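Drink prep arm at our staff counter – what happens to the morning shift duties?

Posted in: Workplace and Equipment > Kitchens and Break Rooms

Brirnel_ops
We run a staff wellness counter for 50 people, water and shakes mostly. In March we start running a Franka arm on the pouring. One person currently does all the prep from 10 a.m. and she has asked what her job will be afterward. I don't have a good answer. Has anyone rewritten a job description for this? Our present layout keeps the bottles and dry containers along the wall, with the pitcher and a glass in front. 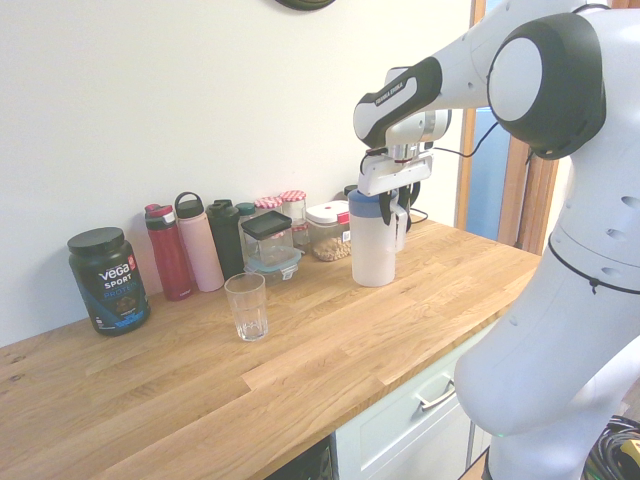 2 replies

Drurnus
We did this at Wuveo with 13 staff on the rota. Pouring was the smallest part of the job. What stayed with people: washing, refilling, checking lids, reading labels for allergens, deciding when something has been open too long. What was added: putting the pitcher back at its taught position with the handle facing the right way, clearing faults, and logging stops.

Write the added tasks into the description before the start date and put hours against them. We allowed 2 hours a week for faults and the log and it was too little in the first month. Fault clearing also needs a named backup per shift, otherwise the same person gets called off break every time.

Keep glasses in one marked spot. People set them down wherever they like, and then the arm stops or pours on the counter, depending on your setup. Also agree who may reach into the work area and in what state the arm has to be. Get that from your own risk assessment – don't copy ours.

Pay grade is a separate conversation. Ours went up one step after the duties were listed on paper.

Chatzigeorgiou
Ours just does water now. Shakes went back to being made by hand, powder got everywhere. Ask her what she wants to keep doing, she knows the counter better than the integrator does.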